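Buying a used car from a seller in another town, how to pay safely?

Posted in Cars and Transport, August 2019

Welon
Hello everybody. I want to buy my first car and I found one on Tradeto, but the seller lives 307 kilometers from me. The price is 3,000 and he says he can go down a little if I come soon. He asks me to send 800 now as a deposit, so that he will not show the car to other people. He sent me a paper with his name and signature, and a photo of the registration.

I have two doubts. The first is the deposit — is it normal to ask for so much before the buyer has even seen the car? The second is the payment of the rest. I do not like to travel by train with that much cash in my pocket, but he says a bank transfer is too slow for him and he wants to see the money before he gives me the keys.

I am not very experienced and my family has never bought a car from a private person, only from a dealer. Also I need the car before September, when my new job starts, so I cannot search for many months. Thank you for any advice.

Tănase
Do not send the 800. For me the deposit is a thing you pay after you have seen the car and driven it, never before. A photo of the registration proves nothing, anybody can take it from an old listing.

When I bought my last one I asked the seller for a video call. He walked around the car, opened the hood, started the engine and showed me the chassis number on the car and then the same number on the document. A person who really has the car can do this in ten minutes. If he finds an excuse, you have lost only ten minutes and not your money.

For the payment, ask your bank if they have instant transfer and what is the daily limit. My limit was 2,000 and I did not know it, so I stood in the parking lot of the seller and called the bank for almost an hour. You can usually raise the limit one day before. Then you make the transfer when you are both sitting at the table with the contract, he sees it arrive on his phone, and you sign. If his bank does not accept instant transfers, meet him inside a branch of your own bank in his town, take out the cash at the counter and give it to him there.

Write in the contract the mileage, the hour of the sale and the number of keys. The hour is important if a speeding fine comes later for the same day.

Camia
I agree about the deposit, but I think 800 can also be just a seller who was disappointed many times. People say "I will come for sure" and they do not come. You can offer him a small amount, what you can accept to lose, and pay it through the site if Tradeto has this option.

Also go in the daytime and drive the car on a normal street and on a faster road. Start it cold, so ask him not to warm it up before you arrive. I forgot this one time and bought a car that was very bad in the mornings.
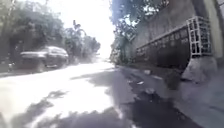

Welon
Thank you both, I did not know about the daily limit, so I called my bank and mine is even lower than 2,000. I will ask him for the video call tonight and I will not send anything before it.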